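Flying home with a stuffed-up head, any tricks?

hurneo
posted Saturday, 703 views

I have a work trip coming up in October and I've got the kind of cold where you hear everybody like they're in the next room. Last time I flew like this my left ear didn't pop until the next afternoon and I had to fake my way through a whole meeting (smiling, nodding, agreed to something I still don't understand). I'm on the 210 bus to the airport at dawn and then two flights. Do I go, or call my boss?

nanden_37
Ask a pharmacist before anything else, especially if you take blood pressure pills, and call a doctor if your ear really hurts. What works for me is gum on the way down, lots of water, and staying awake for the landing. I slept through one once and woke up feeling like someone had parked on my face!

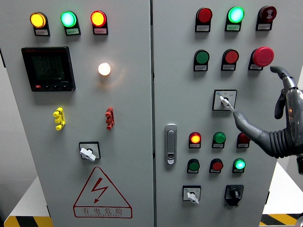 My own boss wanted me to fly sick last year and I said no, and the world kept turning. I do office work, so half my day is people telling me everything is urgent. If my head had a panel like those cabinet doors, with the amber, green and red-orange lamps all lit in a row, I'd have felt the same way about it: I don't know what it means but I'm not getting on a plane. Ask if you can call in. Mine said yes in 3 minutes.

mercado
gum

lelico
Gum didn't do a thing for me, sorry. Swallowing and yawning a lot did.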